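Stekcombe Community Board > Clubs and Hobbies > Rec center ping pong, worth joining?

spinny_pete
Thinking about the evening table tennis group at the Lambrakis rec center. I'm rusty (college was a while ago!) and all I own is my old paddle. Is dark rubber with lint specks on it still playable or do I need new stuff?

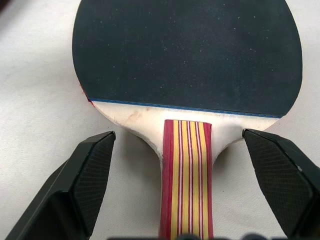
Reply 1: marlowe382
Wipe it with a damp sponge and go play. If the ball still grabs, you're fine. Dues are $5 a night and Athina Pappas runs the beginner ladder, she's super patient.

Reply 2: gluefumes
Disagree with marlowe. Old rubber goes dead and you pick up bad habits swinging harder to make up for it. I'd get a new Zerness sheet before the March ladder starts.

Reply 3: marlowe382
lol he hasn't even hit a ball yet. I played 121 games last season on rubber older than my kid.

Reply 4: kettlecorn
Marlowe's right for beginners, gluefumes is right once you start looping. Bigger thing is parking, the lot fills up by 6:30. Also I put a little round green charm on my bag so I'd quit grabbing my brother's.
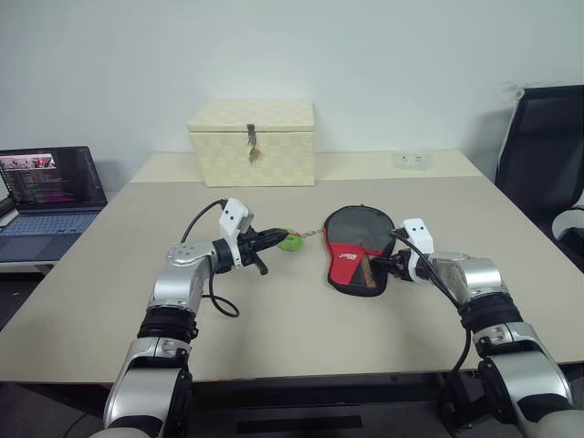 Reply 5: gluefumes
Cute. Still buy the rubber.

Reply 6: spinny_pete
Ok, sponge first, and if I get crushed I'll order the sheet. Anybody know if they let you in late? I don't get off work until 7.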